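Multi-finger hand vs. parallel jaw for tabletop pick and place (sim first, then hardware)

Forum: End effectors and tooling
8 replies

torque_ripple
Posted Wednesday, 9:14 am

We are choosing between the Illus dexterous hand and the Vikcombe two-jaw gripper on the same arm. The task set is kitchen tabletop: fruit, plates, small containers. Everything has been in simulation so far, with one overhead camera and position control at the fingers.

Totals to date are 3477 episodes, 2078 of them with the hand and the rest with the jaw. Before anyone asks, the object sets and start poses are drawn from the same list. The policy for each was trained separately.

The current test layout has a tomato on a woven mat and a patterned plate on the other side of a marble top, with the clutter kept toward the far edge. 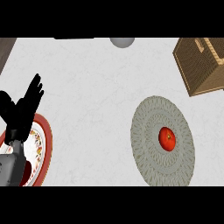
The hand does better on round objects when the approach is off center by more than 8 mm. Inside that, I can't separate the two. The jaw plans faster and its failures are easier to read. When the hand fails I usually need the contact log to find out which finger touched first.

Questions:
1. Does the off-center advantage survive on hardware?
2. Is anyone running the Illus hand with torque control at the fingers, and at what loop rate?

backlash_b
Posted Wednesday, 9:52 am

1. Partly. Ours shrank once we put in real friction values. Most simulators ship with fingertip friction set too high and it flatters any hand with a lot of contact area. Sweep it before you buy anything.

2. No, position only.

nullspace
Posted Wednesday, 10:20 am

I'd drop the hand. Two jaws with soft pads will pick up a tomato all day. You are paying for a lot of joints and using them as one big compliant pad. If the task has no in-hand rotation, there is no case for it.

torque_ripple
Posted Wednesday, 10:41 am

There is in-hand rotation in phase two (jar lids, a peeler). I should have put that in the first post. The budget covers one end effector, so a jaw now and a hand later isn't available to us.

nullspace
Posted Wednesday, 10:48 am

Then say so up front. That changes the answer for phase two. It doesn't change it for phase one, and I would still want the jaw numbers as a baseline.

kelvin_probe
Posted Wednesday, 11:30 am

Look at your camera before you look at the gripper. From straight overhead the hand hides whatever is under the palm. A parallel jaw hides less. If your policy is closing on stale object positions, some of your hand failures are vision failures.

We added a second view at a low angle and logged both. The Prullerora controller takes 2 streams without dropping frames. A third one was trouble.

torque_ripple
Posted Wednesday, 1:05 pm

Fair point on occlusion. I checked the logs and the object estimate does freeze during the last part of the approach -- it holds the last good pose until the fingers open again. I'll rerun a subset with ground-truth poses to see how much of the gap is perception.

backlash_b
Posted Wednesday, 1:17 pm

Rerun the jaw with ground truth as well or the comparison is no good.

xie_bench_user
Posted Wednesday, 3:36 pm

We ran the hand with torque control on a Xie bench controller. It works, but tuning is per finger and it drifts as the tendons settle. I disagree with nullspace about pads, by the way. Ours marked ripe fruit at any grip force that survived a fast move. The hand didn't, at the same arm acceleration.

No rate figures I'd want to post. Our logging was not synchronized with the controller clock.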